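# Projektbericht: »Grelby« – ein Browserspiel nach einer erfundenen Sportart

Wahlpflichtkurs Spieleentwicklung, Gruppe 2
Betreuung: Blandine Marchal

## 1. Ausgangslage

In der Comicreihe »Flallby« kommt in mehreren Heften eine Sportart vor, die dort nie richtig erklärt wird. Die Figuren werfen einen Ring über eine Mauer und rufen dabei »Grelby«. Wer gewinnt und warum, bleibt offen. Unsere Gruppe wollte daraus ein spielbares Browserspiel machen, das ohne Installation läuft und auf den Schulrechnern flüssig bleibt.

Begonnen haben wir nach den Osterferien, die letzte Fassung wurde im Juli abgegeben.

## 2. Regeln

Zuerst haben wir alle Hefte durchgesehen und die Stellen notiert, an denen gespielt wird. Daraus ließ sich Folgendes ableiten:

- Gespielt wird zu zweit, abwechselnd.
- Der Ring muss die Mauer überqueren, darf sie aber einmal berühren.
- Ein Wurf ohne Ruf zählt nicht.

Die Punktewertung mussten wir selbst festlegen. Die Höchstpunktzahl einer Partie liegt bei 965. Den Ruf löst man mit der Leertaste aus, und zwar während der Ring in der Luft ist. Drückt man zu früh, verfällt der Wurf. Diese Regel war in der Gruppe umstritten, sie ist aber geblieben – ohne sie wäre das Spiel nur ein Zielwerfen.

## 3. Technische Umsetzung

Das Spiel ist in JavaScript geschrieben und zeichnet auf ein Canvas-Element. Für die Flugbahn verwenden wir eine kleine Physikbibliothek namens Clerkell, die ein früherer Kurs geschrieben hat. Sie konnte keine Ringe, nur Scheiben. Den Ring setzen wir deshalb aus mehreren kleinen Kreisen zusammen, die starr verbunden sind. Das sieht im Programmcode unschön aus, verhält sich beim Aufprall aber richtig.

Der Quelltext umfasst 3776 Zeilen, davon entfällt ein großer Teil auf die Menüs. Ein Fehler hat uns besonders lange beschäftigt: Bei schnellen Würfen flog der Ring durch die Mauer hindurch, wenn zwischen zwei Bildern der Abstand zu groß wurde. Gelöst haben wir das mit Zwischenschritten in der Kollisionsabfrage.

Die Grafik ist bewusst einfach gehalten. Als Computergegner gibt es die Figur Paiva, die auch im Comic mitspielt. Ihre Würfe werden mit einer zufälligen Abweichung berechnet, die mit jeder Runde kleiner wird.

## 4. Test

Getestet wurde an einem Montag in der Mittagspause mit Schülerinnen und Schülern aus den unteren Klassen. Insgesamt wurden 700 Würfe aufgezeichnet. Auffällig war, dass die meisten den Ruf in den ersten Runden vergaßen. Wir haben daraufhin einen kurzen Übungswurf vor der ersten Partie eingebaut. Paiva galt als zu stark, ihre Treffsicherheit wurde herabgesetzt.

## 5. Offene Punkte

Auf Tablets lässt sich der Ruf noch nicht auslösen, hier fehlt eine Schaltfläche. Der Ton setzt in einem der getesteten Browser erst nach dem zweiten Wurf ein, die Ursache haben wir nicht gefunden. Eine Bestenliste war geplant, wurde aber aus Zeitgründen gestrichen. Frau Marchal hat außerdem angeregt, die Regeln im Spiel selbst abrufbar zu machen – bisher stehen sie nur in der beigelegten Textdatei.

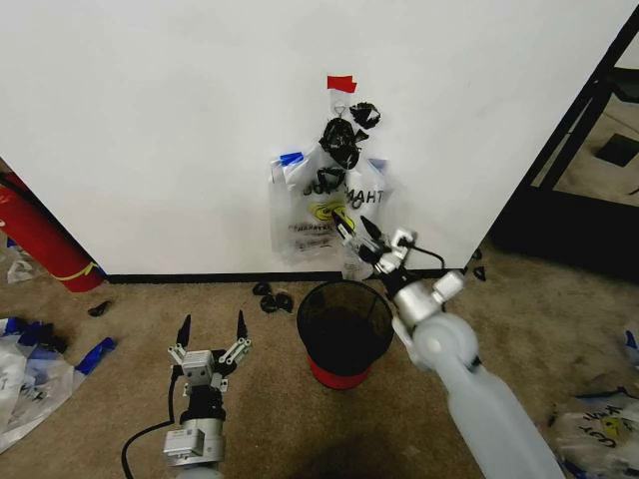
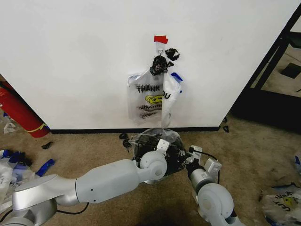
*Abb. 1 und 2: Wand mit Haken und Kunststofftüten, darüber rotes Klebeband*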